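July 27, 2023
By Sigita Uibo

Council finally wrote back about the kennel on the Bivudthorpe road. The letter is two pages and most of the second is contact numbers. They have confirmed that the property is licensed for seven dogs and that an inspector attended on a complaint. It does not say how many dogs the inspector found. I rang and was told that would be in the report, and the report goes to the owner first.

I put in my statement in January, so it has taken them this long to get to a letter. Elmarie Shezi put hers in the same week and has had nothing. She lives closer than I do and hears the barking from her laundry. I told her to ring and quote the file number, which is 3770, the same as mine.

Cold this morning. Fed ours early and walked them down to the creek and back. Grirnex is still favouring the near hind leg after the first kilometre. Annatjie Magagula at the vet clinic wants him rested another fortnight and then X-rayed if there is no change. Adeck pulled the whole way, as usual. I have gone back to the flat collar for her, the harness was rubbing behind the elbow.
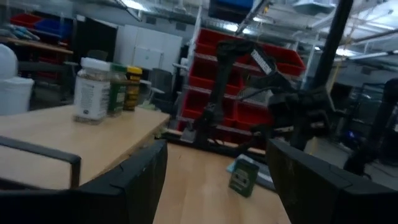
Clear jar with the white lid, green-labelled bottle, yellow cap.

Lesego Radebe came by after lunch to talk about the foster roster. She has 18 dogs out with carers and two more coming from the pound. The old kelpie cross is not going to be placed, in her opinion, and she may keep him herself. I said I could take one small dog from the middle of next month but not before, with Grirnex on rest. She wrote that down.

We also talked about what happens if the council does seize any dogs from the road property. The pound has 26 runs and most are full. Lesego thinks they would hold them as evidence and we would not be allowed near them until it went to court. Busisiwe Pillay went through that with the greyhounds and said the waiting was the worst part. I will ask her how the boarding fees were handled.

Drafted a reply to council this evening. Asked for the date of the inspection and whether a second visit is planned. Kept it to one paragraph. Will post it tomorrow with the rates.

Zieliński slept on my feet while I typed and got up only for the biscuit tin.

Recent entries
Worming day and a new gate latch
Grirnex goes lame
What I put in my statement
Kelpie cross, third week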